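Samstag, 21. Februar 2026

Schon halb elf, und ich sitze erst jetzt mit Tee am Küchentisch und schreibe, weil der Tag sich einfach nicht hinsetzen wollte. Draußen nieselt es seit dem Frühstück, genau das richtige Wetter für Sachen, die man sonst schiebt. Und was habe ich geschoben? Die Körbe! Seit dem Umzug, also seit Juni, stehen die Körbe in drei verschiedenen Zimmern herum und in jedem liegt irgendwas, das da nicht hingehört. Im Flur Handschuhe und eine einzelne Gartenschere, im Bad Wäscheklammern (wozu im Bad?), im Arbeitszimmer Wolle, Batterien und die Rechnung von Lambrechts, die ich schon zweimal gesucht und einmal angemahnt bekommen habe. 50 Euro für das neue Scharnier am Küchenschrank. Liegt jetzt vor mir, wird morgen überwiesen, Ehrenwort.

Angefangen habe ich viel zu spät, nach dem zweiten Kaffee, und dann gleich falsch, nämlich mit der großen Truhe. Die Truhe ist eine Falle. Man macht sie auf und findet alte Briefe, und dann ist es Mittag. Ich habe mich immerhin nach zwei Briefen losgerissen (beide von Tante Hedi, beide über ihre Dahlien, beide wunderbar giftig gegen die Nachbarin) und den Deckel zugemacht. Die Truhe kommt im Frühling dran. Oder im Herbst.

Dann also die Körbe. Ich habe alles, wirklich alles, auf dem Bett ausgekippt, und es war ein Berg, von dem ich gern ein bisschen weniger gehabt hätte. Knöpfe! Wo kommen die ganzen Knöpfe her? Ich nähe nicht einmal. Dazu drei Rollen Paketband, jede bis auf einen kümmerlichen Rest abgewickelt, ein Sack Teelichter, das Ladekabel vom alten Telefon, die Gebrauchsanweisung für die Gova, die Kaffeemühle, die ich letzten Winter so vermisst habe, dass ich sie mir Schritt für Schritt selbst zusammengereimt habe. Offenbar falsch. Seite vier sagt, man soll den Ring beim Reinigen nach links drehen und auf keinen Fall nach rechts. Gut, das erklärt das Knirschen.

Zwischendurch rief Mama an und wollte wissen, ob ich den dicken Schal gefunden hätte. Hatte ich nicht, dafür ihre Kuchenform, die sie seit Weihnachten mir gegenüber verdächtig beiläufig erwähnt. Habe nichts gesagt. Ich will ihr die beim nächsten Besuch einfach hinstellen, am besten mit Kuchen drin, dann kann sie nicht schimpfen.

Die alten Körbe habe ich in der Wanne abgebraust und mit der weichen Bürste gebürstet, Salz ins Wasser, so wie es im Haushaltsbuch von Oma steht. Dabei ist mir aufgefallen, wie schlecht der vom Flur geworden ist: am Henkel alles ausgefranst, unten drei Stäbe gebrochen, und jedes Mal bleibt mir ein Pulli daran hängen. Der geht. Ich habe ihn nach unten in den Keller gestellt, für Anzündholz reicht er noch. Der aus dem Bad darf bleiben, riecht aber nach nassem Hund und steht jetzt über der Heizung auf dem Wäscheständer.

Mittags gab es nur Brot und den Rest Linsensuppe, im Stehen. Danach wurde ich so müde, dass ich mich »nur kurz« hingelegt habe, neben den Berg, wohlgemerkt, auf die schmale Kante vom Bett, die noch frei war. Mit einem Knopf im Gesicht aufgewacht. Es war Viertel nach drei und im Haus so still, dass ich die Uhr im Flur hören konnte. Ich mag das ja sehr, solche Nachmittage, an denen man etwas vorhat, das keine Eile hat und trotzdem am Abend fertig sein soll.

Weiter ging es mit Sortieren. Meine Regel war: was ich in der Hand halte, muss einen Namen für seinen Platz haben, sonst fliegt es raus. Hat erstaunlich lange gehalten, bestimmt eine Stunde. Dann kam die Schachtel mit den Postkarten aus Verness und die Regel war hin. Verness! Der Regen, das Zimmer mit dem Waschbecken hinterm Vorhang, und dieses Café, das Clumutetti hieß und wo der Wirt uns den Apfelkuchen immer warm machte, auch wenn wir ihn kalt wollten. Ich hätte fast angefangen, Karten zu schreiben. Die Schachtel steht jetzt im Regal, oben links, und hat damit einen Platz mit Namen, also zählt es doch.

Gegen fünf war das Bett wieder ein Bett. Was übrig blieb, ging in eine Tüte für den Flohmarkt und eine, viel kleiner, für den Müll. Und dann habe ich mich noch mal hingesetzt und mir die Körbe angeschaut, die ich eigentlich haben will, für das lange Brett im Flur. Genau solche, eckig mit runden Ecken und oben ein bisschen ausgestellt, zwei gleiche: 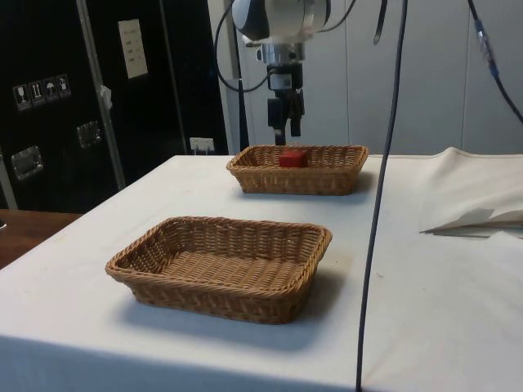 **Gobnait Tully**
*schreibt hier Tagebuch, sortiert ungern, aber gründlich*

Der Rand hat es mir angetan, dieser dicke geflochtene Wulst, da kann man ordentlich zugreifen, ohne dass etwas pikst. Und die Farbe, goldbraun mit helleren Streifen drin, passt zu den Dielen, glaube ich, jedenfalls bei Lampenlicht. Keine Deckel, das ist mir wichtig! Sobald ein Deckel drauf ist, lege ich die Sachen obendrauf, ich kenne mich. Mit dem weißen Tuch darunter sehen sie auch gleich nach Sonntag aus. Ich habe noch das Leinentuch von Oma, das könnte ich aufs Brett legen, wenn es nicht zu lang ist. Muss ich messen. Oder bügeln und dann messen, es hat Falten wie eine Landkarte.

Der eine Korb bekommt Handschuhe, Mützen und den Schal (falls er je wieder auftaucht), der andere alles, was aus dem Haus soll: Briefe, Leihbücher, die Kuchenform. In dem hinteren liegt nur so ein rotes Klötzchen, und ich finde, genau so wenig sollte in einem Korb immer drin sein. Man sieht es sofort und muss nicht wühlen. Ich gebe meinem bis nächste Woche, dann liegen wieder Batterien drin.

Gemessen habe ich das Brett übrigens doch noch, mit dem Zollstock zwischen den Zähnen und der Taschenlampe unterm Kinn, weil die Birne im Flur schon wieder flackert. Reicht locker für zwei nebeneinander, und dazwischen passt noch die Schale für die Schlüssel. Die Schale! Die steht noch in der Küche und ist voller Gummibänder. Also gut, die kommt morgen dran.

Abends Kartoffeln mit Quark, sehr viel Schnittlauch. Dann wollte ich lesen und bin im Roman auf Seite 315 hängen geblieben, wo seit drei Abenden derselbe Brief nicht geöffnet wird. Er hat 798 Seiten. Wenn sie den Umschlag morgen wieder nur auf den Kamin legt, höre ich auf und nehme mir den Krimi.

Für morgen: Lambrechts überweisen, Birne wechseln, Leinentuch suchen. Mama wegen Sonntag in einer Woche fragen. Ring an der Mühle nach LINKS.

Jetzt ist der Tee kalt, und der Korb aus dem Bad tropft doch noch, ich höre es bis hierher. Handtuch drunter, dann ins Bett.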